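The Butler Is Still Warming Up

July 2019

Every few months somebody sends me a video of a robot folding a towel, with a note asking whether I'm worried. I write about housework for a living, so I suppose I ought to be. Then I look at the little number in the corner of the video that says how much it has been sped up, and I go put a load in the dryer.

My house in Gastden already has one machine with ambitions. The Kurkier vacuum cost me 374 dollars and has spent 26 months learning the location of one rug fringe. It eats the fringe, calls for help, and I come running. I'm not sure which of us is the appliance.

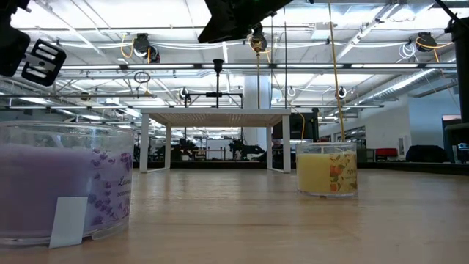
2 min read

Consider the candle. Clearing a couple of jar candles off a table is a job I'd give a bored six-year-old. For a gripper it's a pile of small insults. A big lavender jar wants a wide grasp, and a shorter yellow one wants a different approach. The glass is clear, and clear glass is famously hard on machine eyes. Squeeze too little and you drop it. Squeeze too much and you need a broom, along with something that can work a broom.

The people at Thoroddsen, who sell arms to factories, tell me the shop floor is different, and they're right. Give a robot the same part in the same spot all day and it will embarrass any of us. My kitchen has never had the same part in the same spot for 2 minutes.

So can they do chores yet? Some of them, slowly, with a grown-up nearby. I'd still take one. It could start by getting the vacuum off the rug.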